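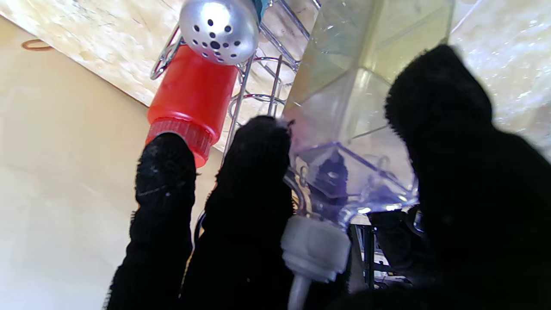 Tormod Lie wrote:

> Before we order more of the chrome wire racks I would like to know
> whether they are worth the shelf space. My shakers stand fine on a flat
> tray. In the rack the tall ones lean, the short ones drop too far down
> to grab, and the big clear containers don't go in at all. I also find
> the rods hard to clean where they cross. Is there a size of bottle these
> were meant for, or is it guesswork? And does anyone store shakers with
> the holes facing down? I tried it and had salt on the shelf by evening.

Tormod, I'll take these in the order you asked them.

Bottle size. A wire compartment holds a round bottle properly when the bottle touches the rods at two heights: once near the base and once above the middle. If it only touches near the base, it leans. The lean is harmless with a full bottle and a nuisance with an empty one, which moves whenever you take its neighbor out. On my Trerkarero rack the clear opening of one compartment is 100 mm on the long side. A narrow shaker in that opening has nothing to rest against and ends up at whatever angle it likes. The same shaker in the Skomura rack, with a smaller opening, stands within a couple of degrees of straight.

So measure the widest part of the bottle, including any ribbed band or lip at the base. People measure the body and forget the base. A base rim that is wider than the body will catch on the lower loop on the way out, and you end up lifting the whole rack.

Order numbers, as they were asked for last time: the wide rack is 3453 and the narrow one is 2889. They are the same length and will stand end to end on one shelf. They do not stack. The loops on top look as if they should take the feet of a second rack, but the spacing is different and the upper one slides.
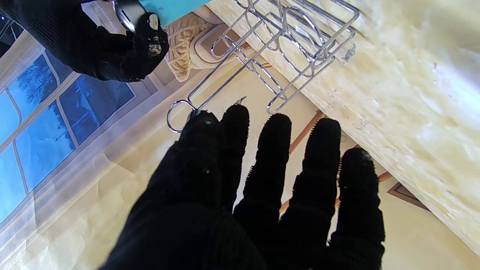
Loading. Put the end with the rounded loop toward you if the shelf is deep. The loop is the only part you can pull on without bending something, and a rack pulled by one of its straight rods goes out of square in a season. Mine did. I straightened it over the edge of the workbench with a folded towel in between, and it has held since January, but two of the welds now have a slight gap and I expect rust there first.

Load from the back forward, heavy bottles first. Leave the front compartment free if you can spare it. It gives you a place to park a bottle while you reach for the one behind it.

Large clear containers. Agree, keep them out of the rack. Anything with flat panels touches the wire on its corners, and plastic will show a scratch there sooner or later. I stand mine beside the rack on a strip of drawer liner. The rack then keeps them from moving sideways, and I can still see the level without lifting anything.

Holes down. No. A perforated metal cap has no seal, and every knock on the shelf shakes out a few grains. The exception would be a shaker with an inner disk or a snap cover, and in that case there is no benefit to storing it upside down either. If the problem is clumping, a few grains of dry rice work better than gravity. For fine powders I put a circle of baking paper under the cap and take it out when the bottle goes into use.

Cleaning. Take everything out, lay the rack on its long side in the sink, hot water and dish soap, ten minutes. For the crossings use an old toothbrush and go along the rod, then across. Do not use steel wool, it goes through the chrome. Dry with a cloth straight away, as water sits in the crossings and leaves spots. If there is a paper tag on a rod, cut it off before the first wash or the glue will spread.

Your tray. If you have fewer than a dozen shakers, all the same height, I see no reason to change. I have 26 bottles in four heights, and on a tray I was always moving five to get at one. The Gindness tray with the raised edge is a fair compromise, although the edge collects spilled salt and has to be wiped more often than the rack.

One open point from my side. Wanigasekara list a divider clip for wire racks, meant to halve a wide compartment. That would solve the leaning in the 3453. The page gives no rod diameter. If anyone has one, please put a caliper on the slot and post the number before I add it to the order.

Ylva Solheim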